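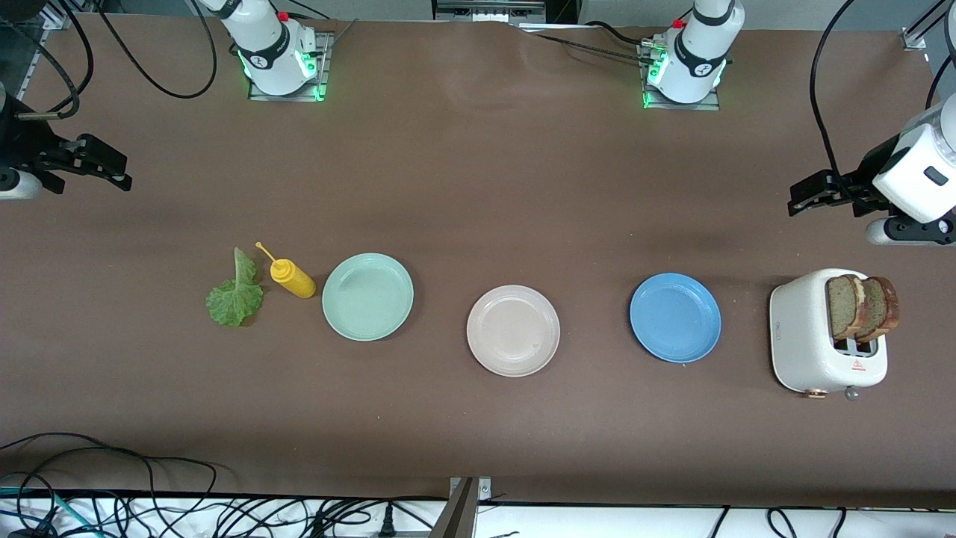 Kitchen table bits, Skundcombe

Quick gallery this one, no time for more. October, the long table at Skundcombe, brown top, kitchen things laid out for the sandwich corner. Captions are short becuase the kettle's on and I've still got the Liston lot to upload. Click any picture for the big version.

1. The row

Everything in a line across the middle of the long table. Lettuce leaf at one end, stem pointing up to the back edge. Nice bright green against the brown. I do like a line-up before anything gets put on a plate, you see what you've got and what you forgot to bring down.

2. Plate, bottle, leaf

The mint green plate, nothing on it yet. Yellow squeeze bottle on its side, nozzle right up to the rim, little cap on its strap. Lettuce next to it, crinkly. Could be the start of a very plain sandwich. Plate came from the Pammont box, the one with the dented corner, and I'd happily have a whole set in that green. Bottle is from the Nwosu catalogue, comes in packs of 3 and they do hold a decent amount of sauce.
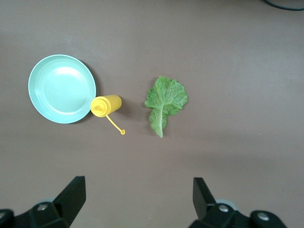 A reader wrote in after the last gallery to say the strap on those squeeze bottles is more bother than it's worth, she snips hers off and keeps the caps in an egg cup. Fair enough. I'd lose mine in a day. She also reckons the long nozzle wants a pin through it after every wash or the mustard sets hard in the tip, and to stand them upside down in a mug for the last inch of sauce. Have tried the mug. Works, messy if you forget the cap.

Other notes while I'm here

Album count is now 3,538 pictures, which is daft, I'll be thinning out the older kitchen pages over the next few weeks. If there's one you want kept, shout. The cupboards page has already gone down to 299 and loads much quicker on a phone.

Bigger copies of both on request, usual adress. Liston kitchen next, mostly drawers and one very good bread bin.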